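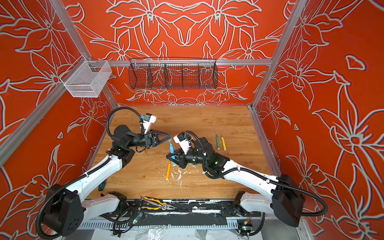
Why do people hang baskets on the wall near a work table?

Hanging baskets hold small things that would otherwise lie on the table. When the table is clear, there is more room to draw, cut, glue or build.

A table for making things is called a workbench or a craft table. Its top has to be flat so that paper lies smooth and a pen does not bump. Wood is a common choice. It is strong, and most marks can be cleaned off.

The wall behind a table is useful too. If you fix a rail across it, you can hang things there. A rail is a long straight bar. Baskets can hang from it, and they can be moved to another spot later.

Many hanging baskets are made of wire mesh. Mesh is a net of thin bars with holes between them. You can see through it, so you can tell what is inside without taking the basket down. The black basket over this table is long and split into parts by thin dividers. The white one is smaller. Both are empty, and the flowers on the wall show through the black mesh.

Dividers keep different things apart. Pencils can go in one part, brushes in the next and scissors in another. A small basket with no dividers is better for bigger things, such as a roll of tape or a ball of string. Very small things, such as beads, need a box with a lid. They would fall through the holes.
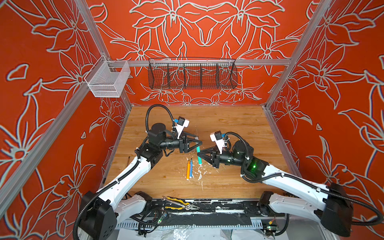 How do you stop felt-tip markers from drying out?

Push the cap on until it clicks, and do it each time you stop using that color. Many markers keep best lying flat, so the ink stays spread along the inside.

The ink in a felt-tip marker sits in a soft stick inside the plastic tube. It moves slowly down to the tip. When the cap is off, air reaches the tip and the ink there starts to dry. A tight cap keeps the air out.

An orange marker and a light blue marker lie side by side on the wood, with white flecks and smears near them. Marks like these could be dried paint or glue. School glue is easiest to wipe up while it is wet. Once it is dry, lay a damp cloth on it for 4 minutes and then rub. Ask an adult before you scrape anything off a wooden table.

Here is one order for tidying a craft table:

Put caps on all the markers.
Wash the brushes and stand them in a jar with the hairs up.
Put paper scraps in the recycling.
Put each tool back in its own basket.
Wipe the table from the back edge to the front.

Words to know

Mesh: a net made of wire or thread.
Rail: a long bar that things can hang from.
Divider: a thin wall that splits a box or basket into parts.
Grain: the pattern of lines you can see in wood.

Written by Dorin Pană. Last changed 23 April 2023.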